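June, 5:40 a.m.

Slept five hours. Boiler pressure was at the low end of the green again, so I topped it up before coffee and logged it. Second top-up this month. If there is a third I will pull the panel and check the expansion vessel.

Spent the first hour on the water bill. The meter read 2,242 this morning against 1,195 on the card the previous owner left taped inside the cupboard. The card has no date and no units, so the difference tells me very little. I have started a new card with both.

Gremeck replied about the replacement valve. They quote 49 for the part, delivery extra, and want the thread size confirmed. Measured it with the calipers, then again with the old fitting removed. Same reading both times. Ordered it.

Read over breakfast, mostly the journal backlog. Cleared two issues and kept one page.
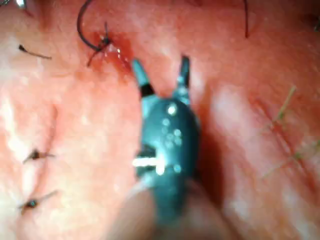
Open jaws against tissue, close view.

Walked to Hrubý at eleven for pipe tape and a tin of flux. The shop has moved its plumbing stock to the back wall and sorted it by maker, which makes it slower to find a given diameter. Bought the tape. They had no flux in the small size and I did not want the large one.

Afternoon: drained the upstairs loop. The drain cock was stiff and passed a thin brown stream for several minutes before it cleared. I let it run until a white bucket showed no color, then closed it and bled the two radiators on the landing. The one nearest the stairs still has a cold patch at the bottom left. Sludge is the likely cause. It will need to come off the wall and be flushed in the yard. 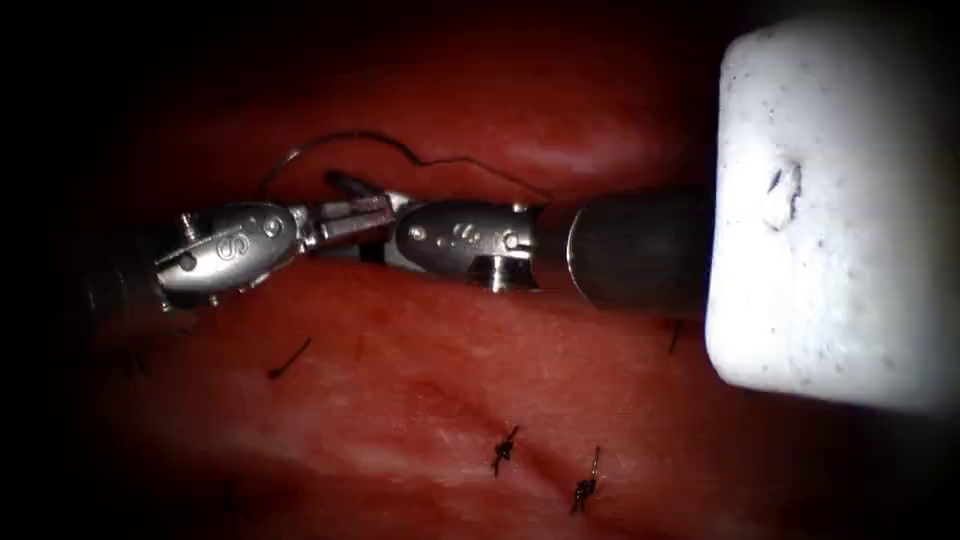 The Eveo thermostat lost its schedule when I cut the power, so I entered it again by hand. Heating off until September, hot water 6:00 to 7:30 and 18:00 to 20:00. Wrote the settings on the back of the new meter card.

Pressure at 9 p.m. unchanged from noon. Will read it again before bed. Need to call Jatora about the yard drain and find the long radiator key.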